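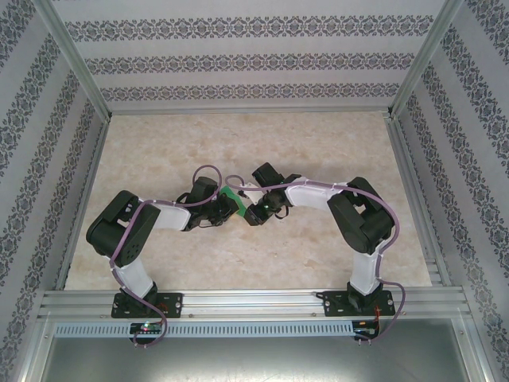
Not to be confused with Veined Stone.

Marbled panel is a decorative floor block in Drerkeck. It can be placed only on top of a solid block and takes up the full width of one tile. In its default color it is beige with a marble pattern, much like the floor panel between the two robot arms, and the pattern runs on from one block to the next when panels are laid side by side. Rotating a panel before placing it breaks the pattern.

Obtaining

Marbled panels are sold by the mason in Motville for 2 copper each once the player has finished the quarry quest line. They can also be cut at a saw bench from veined stone. One block of veined stone makes 2 panels.

Breaking a panel with any pick drops the panel itself. Breaking it by hand drops nothing.

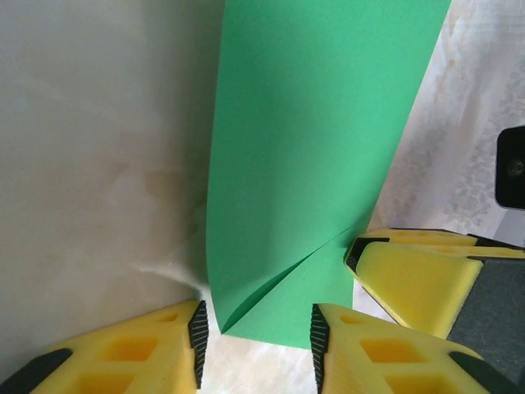
Panels are found naturally in the bathhouse ruins east of the Adamczyk River. Those panels are always cracked. Cracked panels cannot be repaired, but they can be ground into stone dust.

Usage

A marbled panel has no effect on walking speed. Carts move over it as they would over plain stone, and rails can be placed on it in any direction.

Moss, snow and ash do not spread onto marbled panels. Water poured on one flows to the nearest lower tile and leaves no puddle — this makes the block common in farms that collect drops.

Panels can be dyed. A dyed panel keeps its pattern but no longer joins up with panels of a different color.

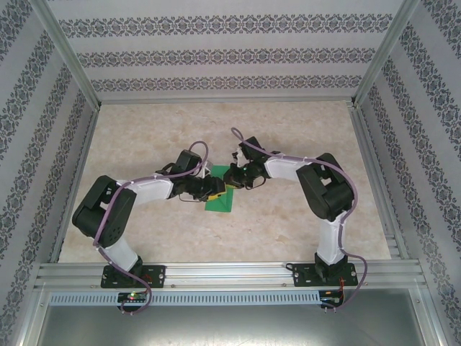
Placing 1,000 panels in a single world unlocks the achievement "Floor Plan." Panels that are placed, broken and placed again count only once.

History

The block was added in the Zimesik update, with a blast resistance of 3,000. This was lowered to 567 in the December patch, after players began using panels to line storage vaults. The texture was drawn by Maja Tomaszewski. The pattern-joining code was written by Sze-wing Kong.
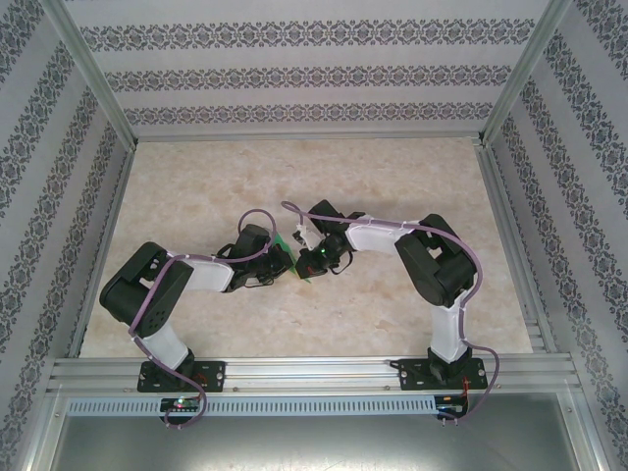 Issues

Panels placed across a region border may show a seam until the world is reloaded. Dyed panels sometimes appear undyed on the map.

Categories: Blocks | Decorative blocks | Flooring | Zimesik update

2 comments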